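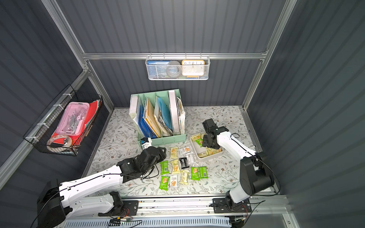

A mint-green file organiser on a leaf-print cloth.

File organiser

A file organiser (also desk file, letter rack, in some offices just "the rack") is a holder for keeping papers upright or sorted on a desk or shelf. Sold in most stationers. Not the same as a filing cabinet, which has drawers and stands on the floor.

History

Pigeonholes came first, built into desks. Loose racks for letters followed once post got cheap and clerks had more of it than the desk could take. Early ones wood or bent wire, later pressed steel, then plastic. In Kollerau the town records office kept its tenancy papers in wire racks well into the computer years, 584 of them at the last stocktake, and a few are still in use at the front counter.

Types

Upright sorter: open at the top, fixed dividers. Best for folders.
Stacking tray: flat, papers lie down. Things at the bottom get forgoten.
Magazine file: tall box with a sloping side, for journals and catalogues.
Expanding file: folds up like an accordion, usually has a flap. Carried about more than the others.

Sizes

Mostly made for A4 in Europe. Foolscap versions are older and a bit taller, still turn up second hand. The Vedex desk range had 3 widths, the largest taking up to 20 thin folders. Taheri made a narrow one for shelves only, discontinued.

Use

Sorting by date, by subject or by what needs doing next. Liesl Wieser's office handbook Papers in Order (189 pages, Grulside Press) argues for sorting by action and is fairly rude about alphabetical systems. Cường Đoàn, reviewing it, thought this fine for one person but hopeless in a shared office where other people have to find things to.

Labels go on the front edge or on the folder tabs. Colour coding is common in schools and surgeries.

See also

Filing cabinet
Letter tray
Ring binder
Pigeonhole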